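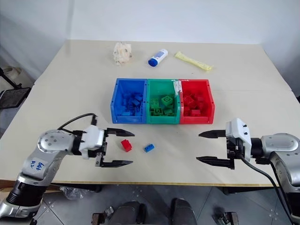
Me llamo Sorin Delić, coordino la formación en simulación clínica de la escuela de enfermería Evudura y busco gente para un estudio que me tiene bastante ilusionado. Queremos saber cómo aprenden a delegar tareas las enfermeras y enfermeros que acaban de llegar a planta, y para eso hemos montado un taller de priorización sin maniquíes ni monitores. Usamos piezas de construcción repartidas en cubetas, azules, verdes y rojas, cada color con el suyo, y cada color es un nivel de urgencia (sí, vais a jugar un poco, y luego vais a discutir mucho).

¿A quién busco? A estudiantes de último curso y a tituladas y tituladas recientes con menos de dos años de ejercicio. También me vendrían de maravilla tres tutoras o tutores clínicos con experiencia en acoger a personal nuevo - si has pasado por urgencias o por medicina interna, mejor todavía.

Son dos sesiones de tres horas en el aula Zandalard, en junio, y una entrevista corta al terminar. Damos certificado de participación, pagamos el transporte y hay café. Los grupos son pequeños y se puede elegir turno de mañana o de tarde.

No hace falta saber nada de investigación. Los datos se guardan sin nombres y puedes dejarlo cuando quieras, sin explicaciones.

Para apuntarte, pasa por el despacho 137 del edificio Tarosen o llámame a la extensión 773. Dime en qué curso o servicio estás y qué turno te va bien. Si no contesto a la primera es que estoy en prácticas con los de segundo - deja mensaje y te devuelvo la llamada.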